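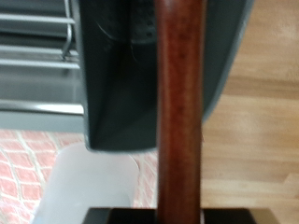 4.2 Moving dishes from the rack to storage

The step between drying and putting away has had little attention in writing on household kitchens. Washing is well covered, and so is cupboard layout, but the dish that is dry enough to leave the rack and has no fixed place to go to is mostly passed over. In the Gilla kitchens this step usually meant a bin with a cloth in it. A translucent white plastic vessel, for example, was set on pink fabric with a white lattice pattern, close to a grey wire rack. The cloth in such an arrangement has two uses. It takes up whatever water is left on the foot of a cup, and it keeps crockery off hard plastic. Households tended to mention the first use when asked, and the second only when a plate had been chipped at some point.

The diary part of the study ran for six weeks and gave 3000 entries. An entry was made whenever a dish left the rack, with a note of where it went and whether it was wiped first. We had expected most dishes to go straight to a cupboard or shelf. In the smaller kitchens they did not, and the bin became a second stage of drying as well as a way of carrying things. In one unit at Kornport the cupboards were across a hallway, and the bin was carried over once a day, usually after supper.

We sorted the dishes by how they stood. Plates on edge in a rack drain from both faces and take up little width. A plate lying flat in a bin does neither, and it covers cloth that could be used for something else. Mugs are the harder case. Right side up, a mug is easy to pick up by the handle and does not trap damp air against the towel, but water left in the bottom stays there. Upside down it drains, although the rim then rests on the cloth. Both habits turned up in the diaries, sometimes in the same household, and neither was tied to the kind of towel used. 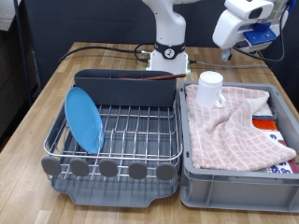
A reply from Kornport to the first draft objected that we had made too much of the mug. In that kitchen, the reply went, a mug was never put in the bin until it had been dried inside by hand, "so it makes no difference which end is up." The same reply said plates were another matter, as people there were quite happy to leave a plate standing in the wires until the next meal and take it from the rack to the table.

We accept the point about hand drying and have changed the wording of the diary form. It now asks whether the inside of a cup was wiped, where the earlier form asked only whether the cup was wiped. The point about plates agrees with the entries. A plate left standing in the rack was often used again without ever being put away, and in practice the rack was where that plate was stored. This matters for how much rack space a household says it needs. Koltex, who supplied the towels, asked us to record how often each one was changed, and these records show the same pattern from the other side. Where plates stayed in the rack, the towel in the bin lasted longer between washes.

Spoons and other long tools gave more trouble than we had planned for. The rack caddy suits anything that can stand up. Once a spoon leaves the caddy there is no obvious spot for it in a bin, and people tend to lay it on top of whatever went in before.
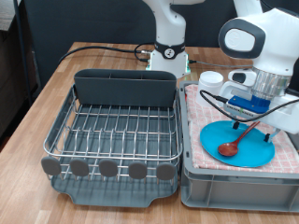 Laying it on top works well enough for a short carry. Over a longer one the spoon rolls or slides, and several households wrote that they had picked a spoon up off the floor and washed it again. Two remedies came up in the comments. The first was to put the long tools in before anything else, along one side. The second was to leave them in the caddy and carry the caddy separately, which some people found simpler on the whole, provided it lifted out of the rack without a struggle.

Order of packing was otherwise loose. Flat things went in early and tall things went to the back or to a corner, where they could lean. We found no household with a stated rule about this, and when we suggested one, it was dropped within a few days.

Figure 6. Dish rack and cloth-lined bin placed side by side.
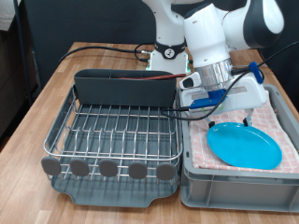

Distance between rack and bin affected the diaries more than any other feature of the room. When the two were on separate surfaces, people carried several dishes at once and were more likely to leave the last few behind. With both on one table, as in Figure 6, the move is short and each dish can be handled alone. A towel spread over the bottom of the bin leaves a level place for a plate, though a plate put down toward the front right, partly over the edge of the towel, will sit at a slight tilt. Tilting was not a problem with a single plate. It became one when a second was put on top, and the form now has a line for it.

Lining the bin fully, with the towel turned up a little at each side, removed most of the tilting. It also meant a larger towel. The smaller towels were kept in use through September in the kitchens that preferred them, and the results for those kitchens are given separately in section 5.

Working Papers > Home and Kitchen Practice
14th February | By the Romaniuk Household Study Group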